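4. Comparar dos pinzas con la bandeja mezclada

Esta sección sirve para decidir si merece la pena cambiar la pinza Holub de serie por la Skavano antes de pedir más unidades. La hoja comercial de Skavano promete un agarre «universal». No hemos visto todavía ninguna pinza que lo sea, así que lea lo que sigue como un procedimiento para comprobarlo usted mismo y no como una recomendación de compra.

Antes de empezar, complete la puesta a cero del brazo (sección 2) y la calibración de cámaras (sección 3). Si se salta la segunda, los resultados de las dos pinzas saldrán parecidos y malos, y no sabrá a cuál culpar.

4.1 Preparar la mesa

1. Coloque la bandeja dentro del alcance del brazo y las cajas con agujero a un lado. Los tres destinos deben ser de colores distintos.
2. Llene la bandeja con piezas de comportamiento diferente: bolas lisas, bolas de púas blandas, peluches y telas. Una bandeja con bolas solamente da cifras muy bonitas y no demuestra nada.
3. Deje al menos una tela por encima de otros objetos. Es el caso en el que más fallan los detectores.
4. Aparte los cables de la zona de giro.

Precaución: no meta la mano en la bandeja con el brazo habilitado, aunque esté parado. La pausa del panel Prirkico detiene la secuencia pero no corta la alimentación de los motores.

4.2 Elegir las vistas

El programa admite una cámara en la cabeza y otra fija junto a la mesa. Grabe con ambas. La de cabeza permite ver bien los agujeros de las cajas; la lateral enseña la altura del montón, que desde arriba se adivina bastante mal.

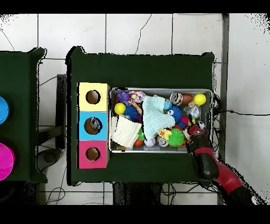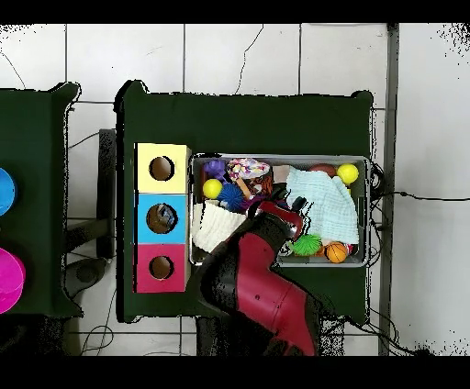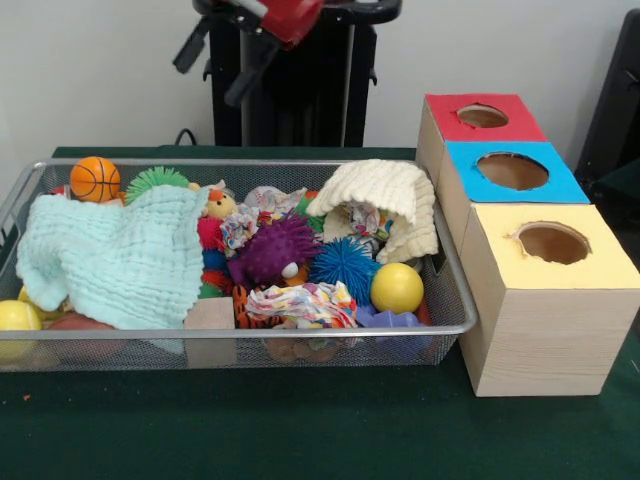
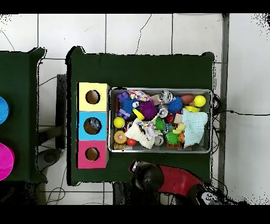 Bandeja mezclada y cajas de destino, con la cámara de cabeza y con la fija (tercera foto).

4.3 Ejecutar la comparación

1. Monte la primera pinza y cargue su perfil. No reutilice el perfil de la otra: el programa lo acepta sin avisar y cierra con una fuerza equivocada.
2. Fije la velocidad al 55 % en las dos tandas. El fabricante de la Skavano sugiere el 70 %, pero la Holub no llega a esa cifra sin vibrar y la comparación dejaría de ser justa.
3. Limite cada tanda a 600 segundos.
4. Pulse Iniciar y no recoloque nada a mano. Si una pieza cae fuera de la bandeja, déjela donde esté y anótela como fallo.
5. Vuelva a mezclar la bandeja, cambie la pinza y repita.

Nota: cuente como acierto solo la pieza que acaba dentro de una caja. El contador automático suma un acierto cada vez que los dedos detectan contacto, y eso incluye los agarres que se sueltan a medio camino. En las pruebas de noviembre en Rirnholm el contador marcó 281; al revisar las grabaciones, Sheila Sedgwick tuvo que descartar una buena parte. Desde entonces lo dejamos desactivado.

4.4 Leer los resultados

Separe siempre los resultados por tipo de objeto. La media general favorece a la pinza que haya tenido la suerte de encontrar más bolas arriba.

Telas: si la pinza levanta la tela y arrastra con ella otra cosa, anótelo como agarre doble. El programa no distingue este caso.

Bolas de púas: los dedos se enganchan en los filamentos y la pieza puede tardar en soltarse sobre el agujero. Aumente la espera de apertura antes de declarar el fallo.

Bolas lisas: casi cualquier pinza las coge cuando están sueltas. Fíjese en las que quedan contra la pared o en una esquina, que es donde se nota el grosor de los dedos.

Precaución: si los dedos rozan el borde de la bandeja más de una vez en la misma tanda, detenga la prueba y repita la calibración. Un roce desplaza la bandeja y falsea todo lo que venga después.

Con una sola tanda por pinza no saque conclusiones. Nosotros cambiamos de opinión dos veces con los mismos objetos y la misma mesa, y la diferencia entre ambas pinzas seguía siendo menor que la que había entre dos tandas de la misma. Si le ocurre igual, quédese con la de serie y pase a la sección 5, donde se ajusta la fuerza de cierre.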